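Route Planning, Unit 4: Coastal Drives
Handout prepared by Malou Ásgeirsdóttir

4.1 Reading a route description

A route description gives the reader a start point, a road, a direction of travel and a place to leave the road. If one of these is missing, the driver has to guess. Compare the two drafts of the Itivora to Conceição leg in your pack. The first says "follow the coast south". The second names the junction and the side of the road on which the turning lies. 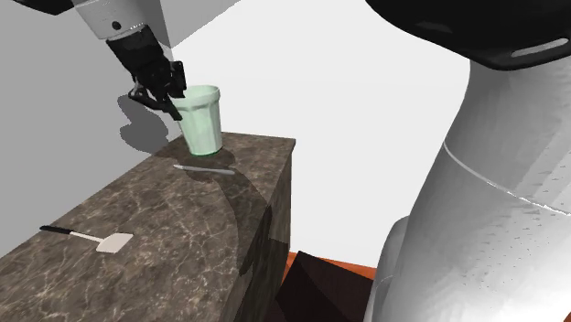
Fig. 1. Gripper and green cup at the counter.

4.2 Distance and time

State distance from the last named point - not from the start of the tour. The full Sendance loop is 584 km, but a driver leaving Conceição needs only the 50 km to the next fuel stop. Times should assume daylight and one short halt. The pass stands at 1678 m and is slow in both directions.

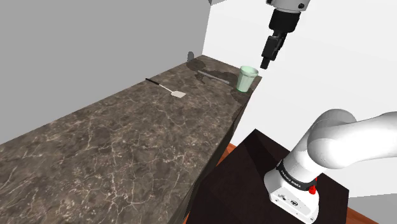
Where two roads meet the same town, describe the approach from each separately. Rezende's draft merges them and sends northbound traffic the wrong way round the harbour. Mark ferry crossings with the last boarding time, and say whether a car space must be booked.

4.3 Overnight stops

List the stop, the parking and the morning exit. Readers who slept in town will not rejoin at the same ramp as through traffic.
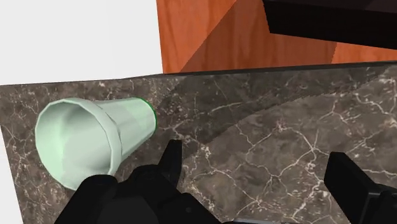

Fig. 2. Cup on its side, marble counter.

Exercise: rewrite the Prelico leg for a driver starting from the campsite, in no more than eight lines. Hand in by Friday.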